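Ashby Reading Rooms Catalog Conversion
Progress report, second half of the grant period
Submitted Mon 30 December
Prepared by Faisal Soomro, project lead

Summary

Conversion of the Ashby card catalog to machine-readable records is on schedule for the local history and periodicals sections and behind schedule for the map section. At the close of this reporting period 2,416 records had passed second review and been loaded to the live catalog. The remaining map records are held pending a decision on scale notation, described below. Spending is within the approved budget. We are requesting one change to the schedule and no additional funds.

Work completed

Transcription of the local history drawers is finished. The cards in this section were typed in at least two house styles, the earlier of which puts the publisher before the place of publication and omits the page count. Records made from the earlier cards were checked against the volumes on the shelf. Where the volume could not be found, the record was loaded with a status of "not verified" and is hidden from public search.

Periodicals were handled differently. The old catalog has one card per title with holdings penciled on the back, often corrected more than once. Transcribing the pencil entries proved slower than doing a fresh shelf check, so from the second month the team worked from the shelves and used the cards only for title changes and former names. This removed a whole class of error from the holdings statements, but it means that issues out for binding were missed on the first pass. They have been added from the binder's list.

Subject headings were mapped using the table Veikko Seppälä drew up during the pilot. The table covers most of the headings in use. Headings with no match are kept as local terms and flagged, and will be reviewed as a group once the maps are in.
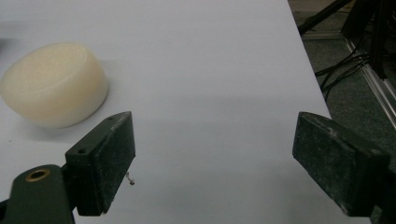

Duplicate checking runs nightly. The matching rule compares title, date and the first author entry, and sends anything above the threshold to a review queue. The threshold was lowered in the second month after reprints with altered subtitles got through. The queue grew as a result, with up to 200 pairs waiting at its longest, and was cleared before the end of the period. Most of the pairs were true duplicates from cards filed under both author and editor.

System and hosting

The catalog was moved from the Basora test server to the production server in one overnight session. Search was unavailable during the move and a notice was posted in the reading rooms beforehand. Two faults were found afterward. Diacritics in imported author names displayed incorrectly - the export had been saved in the wrong encoding - and the affected records were reloaded. The second fault, a sort error in call numbers containing a decimal, is still open with Situra, who supply the search software. A workaround is in place for staff but not for public users, who will see some shelf lists out of order.

Backups are taken daily and copied off site. One full restore was tested and the restored copy matched the live record count.

Map section

The map drawers hold the least consistent cards in the collection. Scale is given as a ratio on some, as inches to the mile on others, and left off many. The original plan was to convert everything to a ratio at the point of entry. In practice this needs the sheet itself in hand, and the larger sheets are stored flat in the Osano annex, where only one table can be used for unrolling and measuring.

Two options were considered. The first is to enter the scale exactly as it appears on the card and convert later. The second is to hold each record until the sheet has been checked. We recommend the first, with a flag on every unconverted record. It lets users find the maps sooner, and the conversion can be done drawer by drawer as annex access allows.

Schedule

We request that the completion date for the map section be moved back by 3 months. Staff hours for the extension are covered by the underspend on temporary transcription. All other dates stand.

Risks

Annex access remains the main risk. The building is closed when the heating is being serviced, and we do not have firm dates for that work. The open sort fault is a lesser risk, but it will produce complaints if it is not fixed before the public launch.

Next period

Load map records under the revised rule, if approved. Review flagged local subject terms. Close the call number fault with Situra. Draft the staff guide to adding and correcting records, including the 4 record templates now in use.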